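## A note from the hand therapy room

August 2023

Hello again to everyone on the list, and a special hello to those of you who joined us after the open evening in April. It was lovely to see so many faces (and so many casts and slings, sorry to say), and I did promise several of you that I would write something about the weeks after carpal tunnel surgery, so I've finally sat down with a pot of coffee to do it.

I've been a hand therapist for 17 years, the last few of them at the Seidel clinic, and I still get the same phone call at the end of the first week. The stitches are in, the dressing is bulky, the fingers feel fat and stiff, and the person on the other end is quite sure they've done something wrong. Nearly always they're doing fine! Swelling is the thing that bothers people most at that stage, and the best answer to it is dull: keep the hand up above your heart when you're sitting, prop it on a couple of pillows at night, and move your fingers. Make a gentle fist, open it all the way, and do that every hour you're awake unless your surgeon has told you otherwise. If your fingers turn cold or bluish, if the wound is getting redder or starts to drain, or if you run a fever, please don't wait for your next visit, just call the office that same day.

Once the stitches are out, people tend to split into two camps. Some are back in the garden with a spade the next morning, and some won't pick up a teacup. I'd like you somewhere in between. Light things are good for you: folding towels, buttering toast, holding a pen, wiping down the kitchen counter. Heavy pans and jar lids can wait until we've had a look at your grip together. Tenderness at the heel of the hand is very common and can hang around for a few months, so padded gloves for the gardeners and cyclists are well worth having. 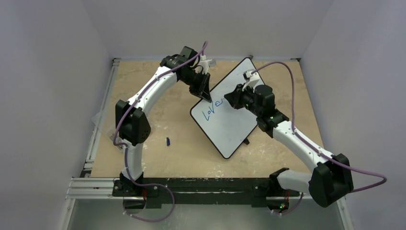 ### Scar massage, and how long to keep it up

I get asked about this more than anything else. Wait until the skin is fully closed with no scabs, then use a plain, unscented lotion and press in small circles with the thumb of your other hand, firmly enough that the skin moves over what's underneath. Five minutes is plenty, a few times a day. It'll feel odd at first, prickly or electric even, and that usually settles as the weeks go by. Keep going for a good three months if you can stand the routine, and put sunscreen on the scar when you're out, even on cloudy days.

My patient Rigoberto Bedoya, who is 70 and kindly said I could mention him, did his while listening to the ball game on the radio, and he was back to tying his own fishing flies before the season was over. He brought me one in a matchbox and it's pinned to the corkboard by my desk.

### The evening group

Our hand group starts up again next month in the downstairs room at Flakden House. We have 20 places and there are only 2 left as I write this, so do ring the front desk if you'd like one. You don't need a referral, and husbands, wives and grown children are welcome to sit in. Please bring your splint if you were given one, even if you've stopped wearing it, and a list of any medicines you take. Parking is behind the building, off Gisau Street, and the side door will be open.

Next time I'll write about trigger finger, which several of you have asked for, and about whether those squeezy foam balls are worth the money.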